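The arm is the cheap bit: what a table-clearing robot really costs a small canteen

Ask anyone who has bought one and they will tell you the same thing. The quote looked fine. Then the extras came in.

We spent part of the spring talking to kitchens that have bought, borrowed or walked away from a clearing robot. School canteens mostly, one care home, a staff restaurant on a trading estate. Small places, no engineer on the payroll, no spare room. The sort of buyer the brochures say they are written for.

The canteen at Prirstead is a fair case to start with. One serving hatch, one dishwasher, two sittings. They wanted help with the dirty end - trays come back, leftovers off, rubbish out, crockery into the rack. Dull work, hard to staff, and the people who do it go home with sore wrists. So they put in for a single arm on a bench, leased, with an option to buy after 12 months.

The arm came in on budget. The bench did not. The old one wobbled. You would not notice it scraping plates by hand but the arm did, and every time it reached out to the far side the whole lot shifted. New bench, bolted down, plus a fitter to do the bolting. Then a power point in the right place. Then a splash guard, as the sink is closer than anybody had drawn it.

None of that was hidden, exactly. It was on page nine.

What you are paying it to do

Before asking for a price, write down the job. All of it. Most kitchens we spoke to had "clear trays" on the form and left it at that, and the supplier filled in the rest with whatever suited the demo.

Clearing a tray is several jobs in a row and they are not equally hard. Picking up a bowl is easy enough. Cutlery is fiddly, thin things lying flat, and a finger pad that is lovely on a rim can be hopeless on a fork. Paper napkins crumple and change shape as you grab them. Rice goes everywhere. Wrappers are light and slide about. Each of these can be done, but somebody has to set it up and test it, and that is time you will be charged for.

So split the list. What must the machine do from day one, what can wait, what will a person always do. Björklund, the supplier that got the Prirstead job, prices by task, so the list turns more or less straight into the invoice. Gromavitz sells a bundle instead. Cheaper on paper if you want everything, dear if you only want the rack loaded.

Take your own crockery to the trial. This came up again and again. Your plates, your trays, your horrible bendy spoons. Colour matters too, more than you'd think. Pale plastic on a strong coloured tray is kind to a camera. White on white is not, and one kitchen ended up replacing a full set of side plates for that reason alone. Add it to the budget or rule it out early.

At the trial bench the laying out was simple: food waste on one side, rubbish in a clear bin, the dish rack on the other side and the tray in between. A spoon and fork side by side, a plate, a bowl. Worth copying if you have the width. Plenty of kitchens don't, and the rack ends up behind the arm, and then every move is a long one and the speed you were promised has gone.

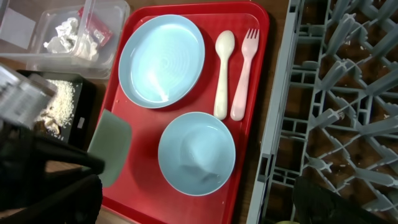 The costs that turn up later

Finger pads wear. They are soft, they are meant to be, and hot water and grease do them no favours. Find out the price of a set, how long they take to arrive and whether you can swap them yourself. The care home could not, and paid a call-out each time until they asked for the training. Irkach include pads in the service plan. Others sell them one set at a time.

Cleaning. Put it in the staffing line, not the equipment line, it is a person with a cloth. Crumbs get into the rack, food gets on the fingers, and the bench wants wiping down between sittings just as it did before. Ask which parts can take your normal spray. One kitchen's answer was "none of them" and they now buy a special wipe.

Cameras need cleaning too. A smear on the lens and the thing starts missing. The small ones down by the gripper get it worst, being nearest the gravy.

Then there is setting up again. Change the trays and you may need a visit. Change the rack, likewise. If your crockery is bought in dribs and drabs from whoever has an offer on, you will be for ever paying someone to show the robot a new bowl. Get a number of free changes written into the deal. Two a year is reasonable, most will agree to it if you ask before signing.

And insurance. Ring them first. It may cost nothing at all, but it wants to be in writing.

Sums, quickly

The staff restaurant did theirs on the back of a menu and we have seen worse from consultants. They do 400 covers on a normal day. Of those, 330 come back on a tray, the rest are takeaway or get left on the windowsill. So the robot was being asked to earn its keep on 330, and the supplier's payback sheet had used 400. It makes a difference. The payback moved out past the end of the lease.

They went ahead anyway, on a shorter trial, with a lower monthly fee to reflect the real count. Good for them. The point is to count your trays before the salesperson does. Stand by the hatch for a week with a clicker. Do it in term time if you are a school, and don't do it in the last week of July.

Don't count a full wage as saved either. In every kitchen we visited a person was still at the dirty end for at least part of the service, topping up racks, fishing out the thing the arm had dropped, dealing with the tray that came back with half a jacket potato and a glove on it. What changed was that it was one person instead of two at the busy time. Half a shift, maybe. Budget on the half.

Lease or buy

Lease, if it's your first. Kit is changing fast and the resale value of a used arm with a custom bench under it is poor. Look hard at the notice period. Twelve months is common, and some roll over for another 12 if you forget to write in, so put the date in the diary the day you sign.

Buy if you have had one for a while, you know the job is right, and theres somebody on site happy to be the one who looks after it. That last part counts for a lot. Where one member of staff had taken it on, and been given paid hours to do so, the robot was in use when we called. In the two places where it was everyones job, it was under a cover.

Questions to send before the quote

Is the bench included, and who fixes it down?

Which items has it been tested on, and can we bring ours?

How much width does the full layout need, rack and bins as well as the arm?

What do spare finger pads cost and who fits them?

How many changes of crockery are in the price?

What happens when it stops in the middle of lunch? Is there a phone line, is it staffed at noon, and does somebody in our kitchen get shown how to restart it?

Can we have the payback sheet redone with our own numbers?

Prirstead sent a list much like this one after the fact, and got decent answers to most of it. They have kept the arm for now. The decision on buying is due in the autumn, and the new bench stays either way.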